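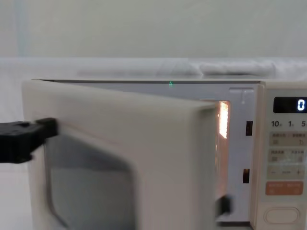 Does the Ilby district index tell us anything about whether people there are better off than in August? Very little, as far as I can see. It went up by 6 points, and most of that comes from one road contract being booked as local output.

Saturday, November 25, 2023

Went back through the Ilby sheets this morning. The household survey has 700 entries on paper, but 77 of them have no income figure at all and were filled in with the district average. Whoever did that should have left them blank. Averages put into an average will make any place look steadier than it is.

The Gruber report says the skills program "lifted employment." I don't buy it yet. They count anyone who finished the course and had paid work in the following month, and harvest work counts. Flisport shows the same bump with no program.

Reran the Ritside clinic numbers with the two closed posts taken out. Travel time gets worse, as you'd expect. The published table still has both posts listed as open.

To do:
- ask for the raw August file, not the cleaned one
- drop the 77 and rerun
- find out who pays the road crew and where they live
- check whether Flisport prices were taken at the market or copied from Ritside (same maize price in both, to the cent, which I find hard to believe)

Leaving the index out of the draft until the rerun is done.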